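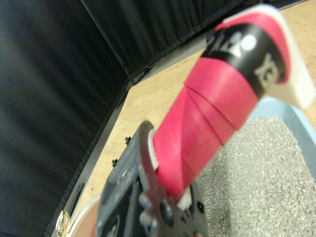

Pinkish-red wrap on a handle, seams running on the diagonal.

Hemden open day, March – quick notes before I forget it all

Got there at 8, doors not open. Coffee from the van, too hot, drank it anyway. The old Barrientos mill is bigger than it looks from the road. Three floors, river side all windows. Parking is a mess, go by the back lane if you can.

Started on the ground floor with the rope walk. 900 feet end to end, and you do feel it. Fermín Domínguez ran the tour and talks fast, had to half jog to keep up. He let a kid turn the crank and the strands came together so tight and even. Smell of tar everywhere. My jacket still has it. 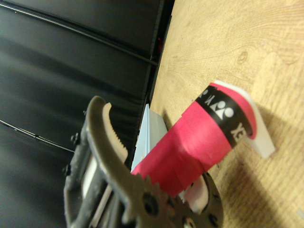
Up the stairs to the weaving room – loud. Earplugs in a bowl by the door, take two pairs. Five looms going, mostly sailcloth, one doing a striped awning fabric for Rurnel that I would of bought by the yard if they'd sell it. They won't. Order desk only, and the minimum is silly for one person with one porch.

Asked about the dye. It's done off site now, the old vats are just for show. Shame, but the color cards on the wall are worth a look. Blues especially.
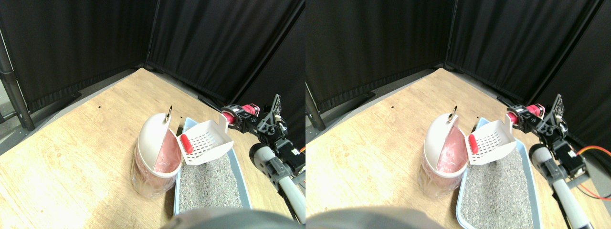

Then lunch. Bean soup, bread, a slice of something with almonds. Cheap. Long line after noon so go early. Sat next to a couple who had come for the sewing machines and nothing else, they'd already been around twice.

Top floor is the Imitz collection, sails and tents and old mail bags. Labels are small and the light is low, bring your reading glasses. Best thing up there is a patched tent, more patch then tent by now. Stood there for ages. Missed the start of the splicing demo becuase of it and had to watch from the back. 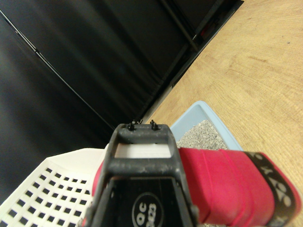

Getting there and costs

Train then the 5 bus, stops right at the gate. 3 dollars to get in, kids free, cash only at the door. Shop closes before the mill does – I found out with a ball of twine in my hand. Wear flat shoes, the stairs are steep.

Going again in the fall if they run the night shift tour.

14 shares · 6 comments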